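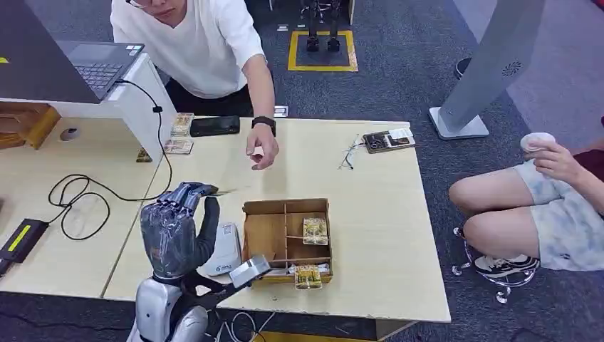
From: Subramaniam
To: sulska-users
Date: August 2, 2025
Subject: Re: [sulska-users] grasp planner rejects box compartments that are clearly reachable

On the sulska-users list, a user at Festedia wrote:

> We are on the March release, with the stock humanoid hand model and the
> head camera as the only depth source. The task is sorting small retail
> packages into an open cardboard box with partitions. The planner finds
> grasps on the table without trouble, but as soon as the goal is inside a
> compartment it returns NO_FEASIBLE_PLACE for most of them, including
> empty ones. If I remove the partitions from the collision scene it
> places happily and would hit the cardboard. Is there a padding value I
> am missing? I have already tried collision_padding at 2 mm and at 0,
> with no change.

There is a padding value, but it is not the one you changed. collision_padding applies to primitives and meshes that you add through the scene interface. The partitions in your setup come from the depth pipeline, so they end up in the voxel layer, and that layer has its own inflation (voxel_inflation, in the perception config). The default is 9 mm on each side. A thin cardboard wall is a couple of voxels thick after rasterization, and then it grows on both sides. Do that to two facing walls and a narrow compartment has no room left for the fingers, even with nothing in it.

We use the same kind of box on the bench at Ellel, with a few yellow and gold packages and a lot of empty compartments, and we hit the same error. What we ended up with:

1. Fit the box as a model instead of leaving it in the voxels. The box_fit node takes the top rim and the partition edges and publishes a compartment grid. Once it has locked, set mask_fitted: true so the voxels inside the fitted volume are dropped. Without the mask you get both representations and the planner honors the worse one.

2. Keep the voxel layer on for everything else. Our table usually has a laptop on a stand, loose cable, a phone and other things that are not modeled, and people reach over it from the far side. Do not set voxel_inflation to zero globally to get around the box problem. I did that, and the forearm plan went straight through a cable loop, since a thin cable survives the depth filter as scattered single voxels at best.

3. Use the closed-finger approach shape for insertion. The stock hand model plans the approach with the fingers at the pregrasp spread. With preshape_insert set, the fingers are held together and slightly curled, with the thumb folded in along the palm, until the wrist crosses the rim plane. The swept volume is much smaller. It only applies to place goals, so you need to set it separately if you also pick from the box.

With all three changes, 86 of 100 logged place queries returned a plan. I did not keep a proper baseline with the old config, so do not read that as an improvement figure. These are planning results only; execution is a separate matter and I will not quote numbers for it until the wrist calibration is redone.

Most of the remaining failures are in compartments next to one that already holds an upright package. The package sticks up into the approach cone of its neighbor. The planner samples approach directions symmetrically around the compartment normal, so around half of the samples are wasted on the blocked side. I have a patch that weights the sampling by free space above the rim. It is short, but it changes the random sequence and so breaks the regression tests that compare trajectories exactly. I would like an opinion on whether to loosen those tests or put the new sampler behind a flag. My preference is the flag, off by default, for one release.

Two things to check on your side before you change anything:

— Run the scene dump with --layers voxel and look at the box from above. If the compartments are solid or nearly so, it is the inflation. If they look open, your problem is something else, and I would want to see the log.

— Confirm that the robot's own hand is being removed from the depth image. When the hand is raised between the head camera and the box, it hides part of the rim, and any error in the self-filter leaves a shell of voxels floating next to it. box_fit will sometimes take that shell for a partition. The forearm covers are glossy and the depth on them is noisy, so I run the self-filter with a larger margin on the forearm than on the fingers. The per-link margins are in self_filter.yaml and are not described in the manual, which is my fault.

If you still get NO_FEASIBLE_PLACE after that, please send the scene dump together with the planner log at debug level. The log alone does not record which layer caused the rejection. There is an open ticket for that too.

Subramaniam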